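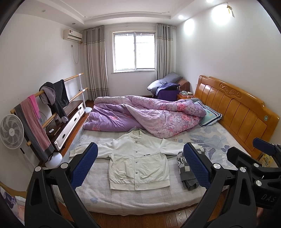

Dirkby Gets Its Lost Symphony, Minus the Ending

2021-02-26

The Michailidis manuscript, a symphony that scholars have argued over for longer than it takes to play, sold in Dirkby on Friday for $1,051. There were two bidders. One of them left early to move his car.

The winner was Celina Ostrowski, conductor of the Duvel Chamber Players, who now owns three movements and the first two pages of a fourth. The composer appears to have stopped in the middle of a trombone solo.

"I've heard the trombones," Ostrowski said. "I understand."

The premiere is set for July at Hesus Hall. Tickets will be full price. 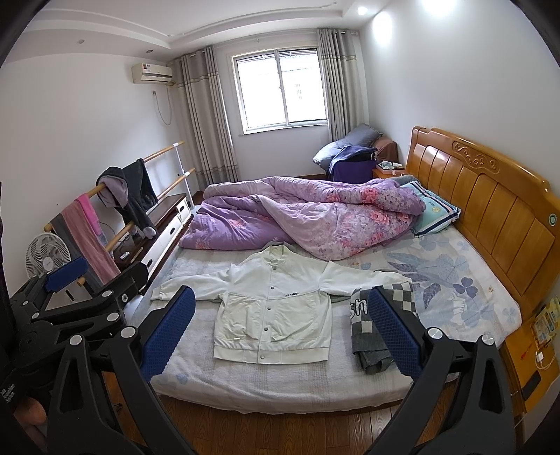 White jacket with snaps down the front and a ribbed collar, laid flat.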